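Moving week, part two

Right. Still no internet at the new place so this is from my phone, sorry in advance.

We got the keys Thursday. Four hours late, because the agent had them in the wrong envelope and then went to lunch. Adaeze sat on the front step with the kettle in her lap. Neighbours probably think we're odd already.

The van was 360 dollars for the day. Would've been less but I booked it late, my fault. Took the long way down Lilden Street to dodge the roadworks and hit different roadworks. 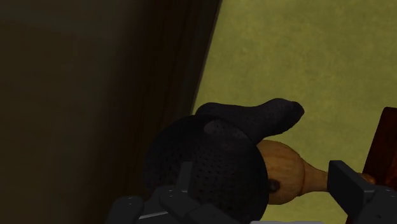
Anyway, boxes. I labelled everything on top, then stacked them. So you can't read a single label. Write on the SIDES. Two sides if you can be bothered. I've opened 32 so far and still no can opener, have been living on toast and the neighbour's mandarins.

Also the power. Rang to get it switched over and they had us down as unit 3 not unit 8, so that was most of Friday gone. Hold music is still in my head. Take a photo of your meter before you ring, they will ask for the number and you'll be out there in your socks in the rain like I was.

Colour in the hallway is awful by the way, a sort of wet cardboard. Painting it in June when theres a bit of money again.

Bond from the old place hasn't come back. Socorro reckons ring every morning until they get sick of you. Trying it. 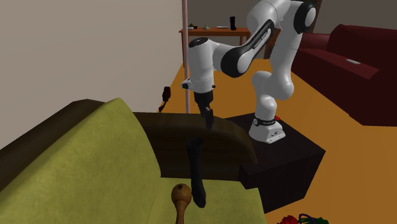
Still to do

Change address with the bank, the vet, the library. Find can opener. Return Socorro's trolley before she asks agian. Bins go out Tuesday night, I think, will copy whatever next door does.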